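Notas para la charla: «Encontrar lo que ya tenemos en casa»
Jornada de orden doméstico, Sala Undura

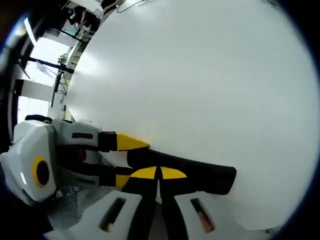

Buenas tardes a todos, y gracias de corazón por venir un lunes, que ya sé lo que cuesta. (Pausa. Dejar que se sienten los del fondo.)

Empezar por el cajón de las herramientas, que es el que todos tenemos y casi nadie abre con gusto. Contar lo de mi mudanza al barrio de Pellari: 44 cajas, y el destornillador, claro, en la última.

Idea principal, despacito: antes de guardar, se saca todo y se pone sobre una superficie lisa y despejada. Sobre un fondo claro, un mango negro se ve enseguida; en el fondo de un cajón oscuro puede pasarse allí media vida, el pobre.

Preguntar a la sala quién tiene tres cintas métricas. (Siempre hay risas, esperar un poquito.)

Después, los dos montones: lo que se usa cada mes y lo que puede irse al trastero. Insistir con cariño en que no hace falta tirar nada el primer día.

Cerrar con el turno de preguntas, seis minutos, y recordar que el café está en el pasillo.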